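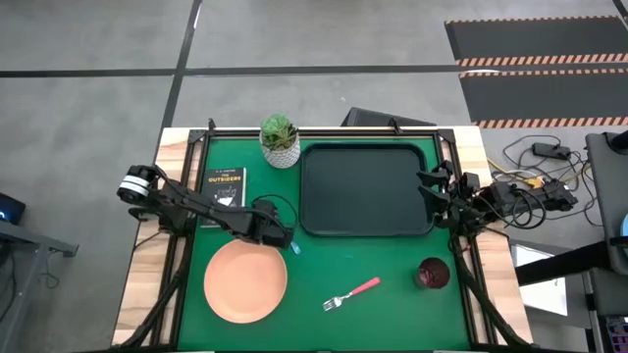
Oľga Trnka keeps a paperback on the dining table all week and says a table with nothing on it looks as if it is waiting for somebody to complain.

Plenty of readers seem to agree. The everyday table has to take breakfast, homework and the post, and the formal setting rarely survives past Tuesday. What replaces it is a small group of things that can stay out: a tray, a plant, something to read.

A tray does most of the work. Salt, napkins and keys go on it and the lot lifts away at mealtimes. Dark green hides marks well and sits quietly beside stronger colours such as a salmon-pink plate or a dark red cup. A succulent in a patterned white pot needs little water and stays low enough to talk over.

Matching is optional. Miklós Halász, who runs the Hukberg homeware shop, sells plates singly and reckons mixed tables get used more. Forks with coloured handles are his steady seller - pink goes first, and he reorders every April.

As for the book, choose one you don't mind getting jam on. The Outsiders has survived worse.

Filed under: Home > Tables & Dining

Contact us | © Seltora Magazine | Back to top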